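Two grippers, one arm and a lot of cups of tea

I'd been told to ask for Brenda at the side door, and to knock hard, and it was Brenda who let me in with a roll of tape round her wrist like a bangle and a biscuit in her other hand. "You're the one writing about the grippers," she said. "Good. You can settle an argument."

Brenda Nuttall runs the test bench at Fairclough, a small firm in Waltby that puts robot arms into places that haven't had them before - packing rooms, seed merchants, a man who makes chutney. Somebody has to decide which gripper goes on the end of which arm, and for most of November that had been Brenda and her colleague Alfie Dobson, sitting at a desk trying one against another. I've written about arms here before and a few of you asked how people choose the bit that does the holding, so I rang them up.

The two in the running were the Unberg and the Merkach. Both are electric, both fit the same arm and both cost more than my car. The Unberg has thick round fingers and closes slowly. The Merkach is quicker and lighter, with flat fingers you can swap over without tools.

"On paper it's the Merkach," Brenda told me, before I'd got my coat off. "Alfie will say it's the Merkach. Roland would have said it was the Merkach if you'd asked him in the summer. I had it down as the Merkach myself."

And now?

"Now I want you to have a go with both and tell me what you think, and then I'll tell you what the sheets say."

So I had a go (I'd have been very disappointed if I hadn't). You steer the arm with a handset, a chunky thing with a thumbstick and a trigger, and you watch what you're doing on a screen that shows the view from a little camera up by the wrist. I looked at the arm the whole time instead and Brenda kept tapping the screen with her pen. The first job was to pick up a plastic jar lid and put it in a tray. With the Merkach I managed it on the third try. With the Unberg I managed it on the second, and then dropped it on the way over because I'd let go of the trigger to scratch my nose.

"Everyone does that," said Alfie, who had come in with the tea. "Clive did it for a week."

Clive Pilkington turned out to be the customer, or one of them. He's the chutney man. He wants jars lifted out of a crate and stood on a belt, and he had come over to try the bench himself, several times, and had strong feelings about it. I spoke to him on the phone that evening. "I liked the quick one," he said. "I liked it a lot. Then I watched it try to pick up a jar with a damp label and I went off it. It's the slow one that hangs on. I can live with slow. What I can't live with is chutney on the floor."

Back at the bench I asked Alfie how you compare two grippers fairly, when one person might just be better with the handset than another. He got quite animated about this! The first set of tests they did, he said, was no use at all, and he'd done it, so he was allowed to say so.

"I ran all the Merkach ones in the morning and all the Unberg ones after lunch," he said. "By the afternoon I'd had hours of practice, so of course the Unberg looked better. Brenda took one look and asked me what order I'd done them in. I could have crawled under the desk."

They started again, swapping the grippers over after every 30 picks, with the objects drawn out of a bucket by whoever wasn't driving. Swapping takes a few minutes each time and everybody grumbled. They did 600 picks that way for the jars alone. Then they did the rest of the objects, and by the time I visited the Unberg had 2,123 logged picks behind it and the Merkach had 2,513. I asked why they weren't the same. Brenda pulled a face.

"The Unberg went back for a fortnight," she said. "One finger started closing a hair before the other. We carried on with the Merkach while it was away, and I've left those extra ones out of the comparison, before you ask. They're in the log but they're not in the sums."

I was going to ask, as it happens.

What does the log look like? It's a spreadsheet, and a very plain one. Object, gripper, who was driving, did it pick up, did it stay up, did it go down where it was meant to. There's a column headed "Other" which Alfie uses as a sort of diary. I was allowed to read a bit of it. "Lid skated." "Lid skated again." "Let go early, my fault." "Good one." "Very good one, tell Gemma."

Gemma Staniforth writes the software that sits between the handset and the arm, and she works upstairs, with the heating on, which came up more than once. I asked her whether she had a favourite and she said she was supposed not to, and then said the Merkach straight away. "It talks to you," she said. "You ask it how far open it is and you get an answer back. The Unberg gives you an answer when it's ready. I had to put in a little wait so the arm didn't set off before the fingers had finished closing, and I hate little waits. You put one in and it's there for ten years."

She also had something to say about the cameras, and it's the part of the day I've thought about most since. With the Merkach the wrist camera looks straight down between the fingers, so you can see what you're about to grab. With the Unberg's fat fingers you lose a good part of your view. "You're driving past a drainpipe," said Gemma. She had tried the bracket at three different angles and they'd settled on one they could all put up with. Brenda thinks it still wants to come out further. Alfie says if it comes out any further it'll catch on the crate.

(They had this out in front of me for several minutes. I drank my tea.)

"That's your real argument," Brenda said to me afterwards. "People think we're arguing about grip. We're arguing about what you can see. If I can't see the fingertips I slow right down, and then the slow gripper looks even slower, and that's down to me and the camera. So how do you mark that?"

I said I had no idea. She said she didn't either, and that for the moment they were writing down the time for each pick with a note of where the camera had been, so that somebody could sort it out later.

"Me," said Gemma.

I did a few more goes before lunch. Alfie gave me a sponge, a wooden clothes peg and a bag of dried peas, in that order, and I'm pleased to say I was excellent with the sponge. The peas were horrible with either gripper. The Merkach pinched the corner of the bag and it swung about, and the Unberg got a good fat handful and then wouldn't put it down neatly. Alfie's trick is to come in low from the side and close up gently, a touch at a time, and he made it look like nothing. I asked how long that had taken him to learn and he said, "Peas? Most of October."

Roland Fairclough, whose name is over the door, joined us for sandwiches. I'd expected the boss to talk about cost and he did, a bit, but mainly he wanted to talk about spares. "A customer rings me when a finger breaks," he said. "They don't ring me to say it's picking up nicely. With the Merkach I can post them a pair of fingers and they click them on. With the Unberg I've got to send someone with a torque wrench. So when Brenda says the Unberg's ahead on jars, I believe her, and I also start thinking about petrol."

Is it ahead on jars, then? I'd been waiting all morning for the sheets, and over the last of the crisps Brenda finally turned the laptop round. On jars, yes, the Unberg is ahead, and by enough that none of them are quarrelling with it. On lids and pegs and anything thin, the Merkach. On the sponge there's nothing in it. On the peas they've both done badly and she'd like to try a third gripper altogether, which made Roland look at his sandwich.

"So Clive gets the Unberg," I said.

"Clive gets the Unberg if we can sort the camera out," said Brenda. "I won't send him home with something he can't see past. He'll be on the phone to me every teatime."

And the argument I was meant to settle? It was whether the handset's trigger should close the gripper when you squeeze or open it when you squeeze. Brenda and Gemma say close, as your hand is closing too. Alfie says open, so that if you drop the handset the arm keeps hold of the jar. I'd come down on Brenda's side by about ten in the morning, then I remembered my nose and the lid, and now I'm with Alfie. I told them so on my way out and Brenda said I needn't come again, but she gave me a biscuit for the train.

They're trying the bracket at a new angle next, and Gemma has promised to let me know how they get on with it.

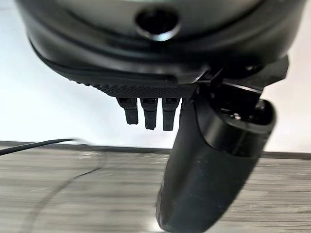
At the bench in Waltby, one thick black finger reaching down towards the table.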